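Home table-setting project passes 1,000 recorded examples
Dec 27, 2020

A small project that teaches robot arms to lay a table has gathered 1,049 recorded examples in private homes, the Pudusham group said in a year-end note to its partners. The group began recording in July with 829 examples as its goal for the year. It now plans to reach 1,410 before it trains the next version of its software, which it calls Dusness.

The examples are made by people. An operator guides the arms through a job from start to finish while cameras at the head and at the wrists record, and the arm positions are saved along with the video. The learning system then gets the whole set and tries to work out the motions for itself.

Project lead Ľubica Hrubý said the group chose homes over its own lab in Holulham after early tests went badly. The first version had only been shown a gray workbench under even light, and it did poorly as soon as it was tried in a kitchen.

"Floors were a big part of it," Hrubý said. "Polished stone throws light back at the wrist camera, and the old version had never had to deal with that. We want glare in the data. We want people's feet in there too, because people live in these places."
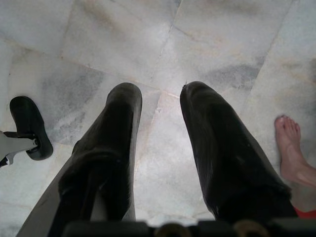

What gets recorded

The current task uses ordinary dishes and folding tables. A full setting is a steel plate with a bowl on it, a fork and spoon to the side, and a plastic cup. Operators are told to leave whatever else is in the room alone, including toys on shelves and small items on the tabletop.
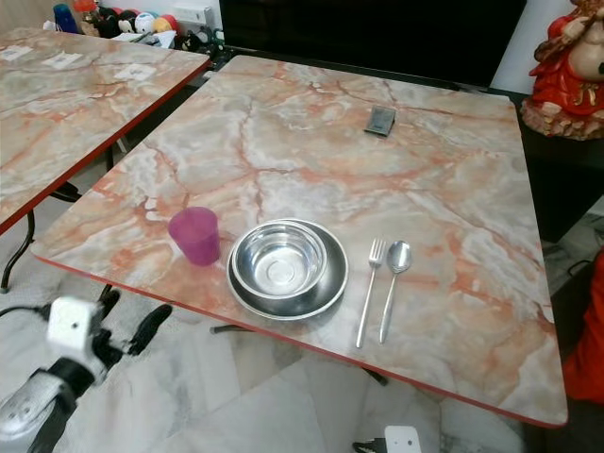

A single place setting, with the bowl resting on the plate and the cup at left.

Each home is visited for 4 hours. Operators change the starting layout between examples, so the cup may begin on one table and the plate on another. Hrubý said steel dishes have been the hardest items, as their surfaces pick up reflections from everything near them. Patterned tabletops come second. The veins in a marble print can look like edges to the software, and thin objects such as forks get lost among them.
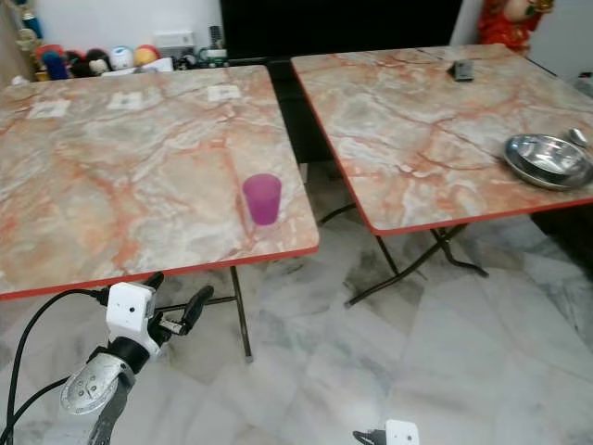
Examples with mistakes are kept and marked separately. A dropped spoon followed by a clean second try is considered useful, while a run stopped halfway is left out of training.

The group expects to resume home visits in the new year. Hrubý said the next round will add glass cups and cloth napkins, and training will start once the last batch has been checked in Holulham.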